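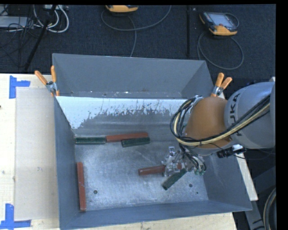
Bin picking was the big item this time, so I'm putting it first even though it came third on the agenda (sorry, Reinhold, I know you like things in order). We're on the KUKA for the whole unit now, and the part set for the first round is the long blocks, red-brown and dark green mixed together in the gray metal bin. Folasade gave the report for the Bravo group. Their vision code is happy with a block sitting alone in the open, and it gets confused when two or three are bunched up near the back, especially a green one tucked against a red one. The shiny bottom of the bin doesn't help either, what with all those bright reflections! Estela asked if we could put down a matte liner. Huw wants the code to cope with bare metal first, and we'll come back to the liner if we're still stuck before the demo. I'm with Estela, for the record, but I'm only the one typing.

Who was there: Huw Maddocks (advisor), Folasade Sani, Estela Acuña, Reinhold Wegener, and me, Aldana Cáceres, taking notes. Minutes from last time were approved with one fix. I wrote that the Girmont group had "lost" their calibration file and they would like it known that it was overwritten. Noted.

Grasp planner. Reinhold has the new version running in simulation and it's so much quicker than the January one. He ran 2,000 simulated picks over the break and got 168 failures, nearly all of them with blocks lying close to a wall, where the fingers don't have room to open. Huw's idea is to have the planner try a tilted approach before it gives up. Folasade thought the hoses could get pinched if the wrist turns too far, so we agreed to put a limit on the last joint and raise it a little at a time. Long discussion about who gets to pick the number. Reinhold gets to pick the number.

Clamps. Please, please check both orange-handled clamps on the bin before you start a run. Estela is adding it to the startup sheet. She also wants the corner tape on the table left alone, so if you need tape for something, get a new roll from the drawer.

Rosville demo. We have a slot of 20 minutes, questions included. Girmont goes first with the sorting talk and Bravo does the picking part. There was a vote on what to call the joint project, and Drimia won over Bin There (my suggestion, and I still think it's better). Estela is making the slides and needs everybody's plots in the shared folder, with axis labels this time!

Money. We still have to order 2 spare sets of finger pads. Huw will sign the form if someone fills it in properly, so I said I'd do it.

Other stuff. Reinhold asked that people write the speed setting in the logbook along with the run number. The logbook has a lot of entries that just say "ok" and he can't do anything with those.

To do before next meeting:
Reinhold: wall cases, tilted approach, joint limit
Folasade: new training pictures with blocks touching
Estela: startup sheet, slides
Huw: confirm the Rosville slot
Aldana: order form, send these out

Next meeting same time, same room. Bring your logbook pages.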